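April 4, 2018

I'm going to make some people mad, so let me get it over with: I think most gripper comparisons are a waste of an afternoon. I've read a pile of them this winter and I've written a couple myself, and they nearly all go the same way. Somebody bolts on gripper A, picks up a box, bolts on gripper B, picks up the same box, and then there's a table of payloads and closing speeds copied straight off the data sheets. Great. I could have read the data sheets in bed.

What got me started was a month of swapping between two grippers on the same arm. One is the Tallosura, which everybody in my corner of the hobby seems to want, and the other is the Mirier, which costs a lot less and looks like it came out of a parts drawer. I ran both off the same Cividik controller with the same overhead camera, so I couldn't blame the electronics when things went badly (I tried anyway).

On paper the Tallosura walks all over the other one. It closes faster and it squeezes harder. And for the first few days I believed it, I really did! I was picking up anything I could find on my desk and feeling very pleased with my purchase. Then I moved on to sorting, where you have to set a thing down right next to another thing, and my opinion went downhill in a hurry.

Placing is where grippers earn their money, and hardly any of the reviews test it. Picking is forgiving. If you come in a little crooked, the fingers drag the part into line for you and you never find out how sloppy your aim was. Putting something down beside a neighbor gives you none of that. The fingers have to open, and when they open they need somewhere to go. A fat finger with a gorgeous rubber pad will knock over the piece you set down a second ago, every time, and no amount of squeeze fixes it.

I ran 64 placements with each gripper. The Tallosura bumped a neighbor on 6 of them and the Mirier did it on 2. Is that science? No, and please don't email me about sample sizes. But I'd take those two numbers over the entire spec table, because they're about the job I want done.

The other thing I'd change is what we pick up. Cubes are boring and they flatter everybody. A cube has flat sides wherever you need them, so any pair of fingers looks smart. Give me a mixed bag of shapes and colors, group them by color, and make the groups touch. Stars are mean little things because you have to decide which points to grab. Hearts are worse.

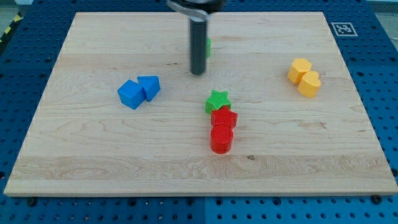
A friend who works with the bigger Blöndal arms told me I'm being unfair, that factories mostly move the same part all day and a fancy shape test tells them nothing. Okay, sure. If you move one part all day, buy whatever holds that part and stop reading. But the rest of us, the people with one arm and a different idea every weekend, are shopping from reviews written as if we ran a bottling line.

Cameras have the same problem, by the way. I spent five evenings reading about resolution before I bought mine, and resolution has mattered to me exactly never. Glare off a shiny part has mattered. So has the arm getting between the camera and the part right when I need to see it, and I have yet to find a review that mentions either one. I've since moved the camera mount twice and I'm still not happy with it.

So if you're about to write one of these comparisons, please, set something down next to something else and tell me how it went. Tell me how long the finger swap took and which screw you dropped. I'm keeping the Mirier on the arm for now, and the Tallosura is back in its very nice foam case until I need to lift something heavy.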